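Kovby Worktops - Frequently Asked Questions

Are the tops solid wood?
Yes. Every Kovby top is made from solid strips glued side by side. We don't use veneer or printed board. The strips come from many boards, so some color difference across a top is normal and isn't covered by returns.

What lengths do you sell?
Stock lengths run up to 100 inches. Anything longer is a custom order and goes through our shop in Illach. Custom tops can't be returned once they are cut.

How do I oil a new top?
Wipe off the dust, put on a thin coat of Utik oil with a cotton cloth, wait 20 minutes and wipe off what hasn't soaked in. Do this 2 times before the top goes into use. Lay used cloths out flat to dry outdoors, as oily rags can catch fire on their own. 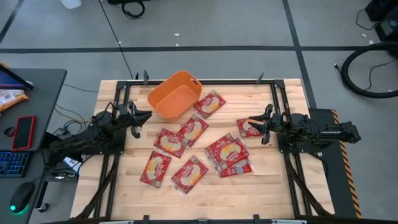 Butcher-block top in mixed pale and honey tones.

Can I bolt things to it?
Yes. Drill a pilot hole first and oil the inside of the hole. For a vise or anything heavy, go all the way through and use a wide washer underneath.

How do I get rid of a stain?
Sand the spot lightly with 80 grit, then with something finer, always along the grain. Oil it again the same day. Black marks from wet cans may need a second pass.

Do you ship?
We ship within the state. Tops over 80 pounds go by freight and are left at the curb - please have a second person there to help carry. Pickup at the Dönmez Street warehouse is free.

Are you open all year?
The warehouse is closed in August. Orders placed then ship when we reopen.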